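ロボット工学概論 配布資料
第7回 見学のまとめ(双腕アームによる物品操作)

見学先:Quiambao 研究棟 1階実験室
案内:Tài Kim 氏(Unddale 社 操作技術グループ)
レポート課題は末尾にあります。次回の講義までに一読しておくこと。

1. 見学の目的

前回までの講義では、順運動学と逆運動学、グリッパの種類、把持の安定条件を扱った。いずれも対象物は剛体と仮定していた。今回の見学では、その仮定が成り立たない対象、すなわち布製品や紐、袋のように形が変わるものを二本のアームで扱う作業を見た。教科書では第9章に相当するが、計算を先に進めるより実物を見ておいたほうがよいと判断し、順序を入れ替えた。

当日欠席した人は、この資料と教科書第9章の1節、2節を読めばレポートを書ける。

2. 実験室の構成

作業セルは二つあり、見学ではそのうち奥のセルを使った。セルは卓、左右のアーム、囲いの壁からなる。アームは卓の手前側に取り付けられ、左右から卓の中央に向かって伸びる。人が卓の前に座って両腕を出した姿勢に近い配置と考えるとわかりやすい。

この配置の利点は、二本の手先の可動範囲が卓の中央で大きく重なることにある。欠点も同じところから出てくる。重なる領域では腕どうしの干渉を避ける必要があり、片腕だけなら問題のない軌道が、もう一方の腕の姿勢によって使えなくなる。Kim 氏の説明では、Unddale 社の制御ソフト「Wivalero」は両腕を一つの系として扱い、干渉の判定を軌道生成の段階に含めているとのことだった。

動作の生成は遠隔操作と自動実行の二通りがある。遠隔操作では、操作者が別の卓で操作用の小型アームを動かし、その関節角を作業側のアームに送る。自動実行では、遠隔操作で記録した動作をもとに学習したモデルが指令を出す。記録した動作は、バックパックの課題だけで900回分あるという。

3. デモンストレーションの内容

課題は次の三つである。

(1) 卓上の小物をつかんで決められた位置に置く
(2) バックパックの姿勢を整える
(3) バックパックのファスナーを開け、小物を入れる

(1)は剛体に近い対象の把持で、これまでの講義の範囲で説明できる。(2)と(3)が今回の主題になる。

(2)では、肩紐と本体をそれぞれのグリッパで扱う。役割は固定されておらず、対象の向きによって左右が入れ替わる。片方が布を押さえ、もう片方が紐や端をつかむ形が多く出てくるので、写真でも左右の手先の違いを確認しておくこと。

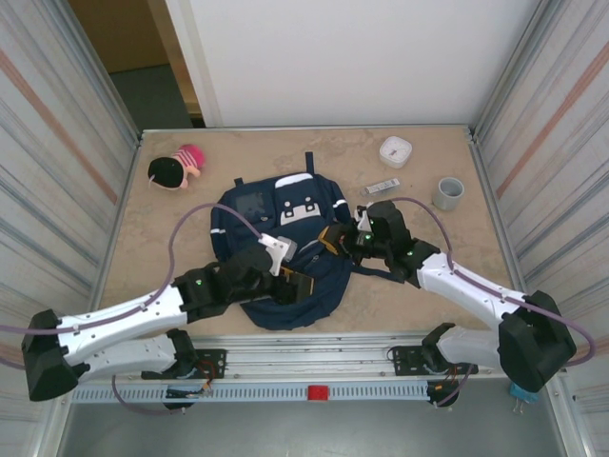 図1 バックパックに対する両腕の作業。左のグリッパは本体の中央付近に当たり、右のグリッパは肩紐をつかんでいる。

図1の左手先のような接触を、この講義では「押さえ」と呼ぶ。押さえは把持と異なり、対象を指で挟んで拘束するわけではない。接触面の法線方向の力と摩擦によって、対象が卓面上で滑るのを抑える。剛体であれば一点を押さえたときの運動は比較的簡単に書ける。布の場合は、押さえた点の周辺だけが拘束され、離れた部分は自由に変形する。したがって、どこを押さえるかによって、もう一方の手で引いたときの結果が変わる。

右手先のような紐の把持では、紐に張力がかかっているかどうかが重要になる。たるんだ紐を引いても、たるみがなくなるまで本体には力が伝わらない。張力がかかった後は、紐の付け根を通じて本体に力とモーメントが加わる。手先の移動量と本体の移動量が一致しないのはこのためである。

(3)は自動実行で2回行った。1回目はファスナーの引き手をつかみ損ね、途中で停止した。2回目は開けるところまで進み、小物を一つ入れて終了した。Kim 氏によれば、引き手は小さいうえに向きが一定せず、失敗の多くはこの段階で起こる。直近の評価では283回の試行のうち21回が引き手の把持の失敗で終わったという。他の原因による失敗の数は聞いていない。

4. 質疑の記録

学生からの質問と回答を要約する。文責は担当教員にある。

力覚センサは使っているか。
手首には付けていない。関節のモータ電流から外力を推定している。精度は高くないが、押さえの強さを大まかに調整する用途には足りる。

バックパックの種類が変わるとどうなるか。
形や大きさが近いものなら姿勢を整えるところまではできる。ファスナーの位置が大きく違うと、動作の記録を追加する必要がある。

二本でなければできない作業か。
卓に固定具を置けば一本でもできる場合がある。ただし対象ごとに固定具を作ることになり、品種が多い現場には向かない。Barkmont の物流倉庫で行った試験でも、この点が双腕を選ぶ理由になった。

遠隔操作の習熟にはどのくらいかかるか。
剛体の移動なら半日で慣れる。布やファスナーの作業は個人差が大きく、一週間かかる人もいる。

5. 講義内容との対応

把持の安定条件(第4回)は(1)の小物の把持にそのまま使える。摩擦円錐(第5回)は押さえの解析に使う。押さえの力を大きくすれば滑りにくくなるが、布が厚みのある中身を覆っている場合は沈み込みが生じ、接触面の向きが変わる。第5回の演習問題3で接触面を固定とした仮定が、ここでは成り立たない。

逆運動学(第3回)は各腕について個別に解けるが、両手先の相対位置に条件を付ける場合は二本をまとめて解く。次回はこの相対位置の拘束を扱う。ヤコビ行列の定義を復習しておくこと。

6. レポート課題

次の両方に答えよ。A4用紙2枚以内、図は手書きでよい。

課題A 図1の状態から右の手先を本体から遠ざかる向きに動かすとする。左の手先による押さえがある場合とない場合について、紐がたるんでいるとき、張っているときに分けて、本体がどのように動くかを説明せよ。必要な仮定は明記すること。

課題B ファスナーの引き手の把持に失敗したことを、ロボットが自分で検出する方法を一つ提案せよ。使用するセンサ、判定に用いる量、誤検出が起こりうる状況を含めること。4節の回答にある制約(手首に力覚センサがない)を前提とする。

提出は次回講義の開始時。見学時に配られた Wivalero の説明資料は参照してよいが、引用した箇所を示すこと。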